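Skusville site, staff kitchen and dry store. Walk-through done in July, before the afternoon shift. Items marked OK need no action. Comments go under the item they belong to.

## 1. Exits and access

- [x] Door to corridor opens fully, closer works
- [x] Exit sign lit
- [ ] Clear path to rear door

Two flattened Drarnness cartons leaning on the wall by the rear door. Moved during the walk-through. Mark as open until the next visit, as the same item was open last time.

## 2. Fire equipment

- [x] Extinguisher on bracket, pin and seal in place
- [x] Fire blanket within reach of the range
- [ ] Service tag current

Tag is legible but the last punch is missing. Oltwood to confirm the service date from their own log. Gauge reads in the green.

## 3. Electrical

- [x] Counter outlets are GFCI type, test and reset work
- [x] No cords across the sink
- [ ] Panel door labeled

Breaker 19 has no label. It feeds the dishwasher. Write it in with permanent marker; tape peels off in the steam.

## 4. Counters, drawers and dry snacks

- [x] Drawers slide without sticking, handles tight
- [x] Dry goods in closed packets or lidded tubs
- [ ] Cutting boards stored upright when not in use

Boards are to go in the rack after washing. Replace any board with cuts deep enough to catch a fingernail.
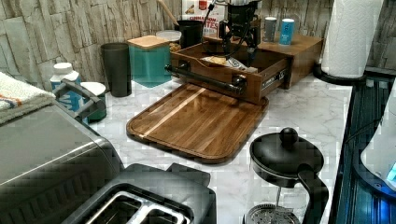
Shelf liner under the sink is lifting at the back corner and should be trimmed or replaced. No sign of pests there or behind the refrigerator. Traps dated and in position.

## 5. Cold storage

- [x] Refrigerator at or below 40 °F
- [x] Raw items on the lowest shelf
- [ ] Door gasket clean and whole

Gasket split near the lower hinge, 3 inches long. Part requested from Honorato. Until it is fitted, log the temperature at 9 a.m. and again at closing.

## 6. Hot water and hand washing

- [x] Soap and paper towels stocked
- [x] Drain runs clear
- [x] Hot water reaches the hand sink

Shelf over the hand sink is rated for 50 lb. Rating plate is hidden by the towel box. Shift the box to the left.

## Open items carried forward

1. Rear door path
2. Extinguisher tag
3. Label for breaker 19
4. Board storage
5. Shelf liner
6. Refrigerator gasket
7. Rating plate visibility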